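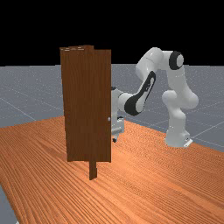

开个串,说说仿真开门任务的评测规范。我们组上周刚把内部规则改到第二版,趁还记得赶紧写。先说最容易扯皮的:起始姿态。门板立着,银色圆把手在右边缘,大概半高的位置,夹爪就挂在把手右下方一点,指尖离桌面很近。这种起始位必须写进配置文件,不能谁跑谁随手摆。差一点点,成功率就没法比了。

2/ 随机种子。以前每人自己挑,挑着挑着就都是好看的那几个……现在统一 400 个回合,种子列表提前提交,跑完不许换。崩了也算一次失败,日志照交。

3/ 什么叫“开了”。第一版写的是“门明显转动”,吵了整整一个八月。第二版:铰链角过阈值,并且保持 12 步。阈值放在配置里,改了就得升版本号。撞开的单独记一栏,不和抓把手开的混在一起报。

4/ 接触力。仿真里手指怼门板怼到多大力都没人疼,真机上就是换零件。所以每回合都要存峰值接触力,超限直接判失败,哪怕门开了。这条反对的人最多,我还是坚持。

5/ 穿模。夹爪跟门板离得这么近,侧面看经常挡住一截,光看渲染根本判断不了有没有穿进去。规定看穿透深度的数值,别截图来跟我争。

6/ 步数上限 2000。有人问为啥不放宽,放宽了策略就学会磨蹭,最后蹭开的那种我们不想要。

7/ 物理参数:摩擦、阻尼、时间步长,全部进版本库。Nemthorpe 那边之前只给了个模型文件,阻尼是默认值,我们复现了好久对不上,后来才发现他们本地改过没提交。气死

8/ 视频。每次提交至少留失败回合的录像,成功的随便抽几段。大家总爱反着来。

9/ 关于上真机:仿真过了不等于可以上。Dresedside 实验间的规矩是先空跑,不装门,限速,急停旁边站人。急停按钮每次开工前要按一遍试,别嫌烦,也别拿“昨天试过了”糊弄我。

10/ 有人问 Gandberg 的打分脚本能不能直接用。能,但它默认把超时的回合扔掉不算分母,记得关掉那个选向。不关的话数字会好看很多,你懂的。

11/ 报告格式:成功数、总数、超力数、超时数,四个都写。只写一个百分比的我一律退回。Ekström 模板里有现成的表,直接填就行

12/ 还没定的:要不要给把手位置加扰动。我倾向加,幅度先小一点。另一派说先把固定位置跑稳再说,也有道理。目前是两套分开跑,各存各的,表头标清楚。

13/ 补一条漏的:换了渲染器也要重跑基线。用图像输入的策略对光照特别敏感,上次换完,同一个模型掉了超过 200 个回合,大家还以为是代码坏了,查了半天。

14/ 文档整理完会放组里的共享目录,有意见直接在下面回,错字先别挑,回头一块改。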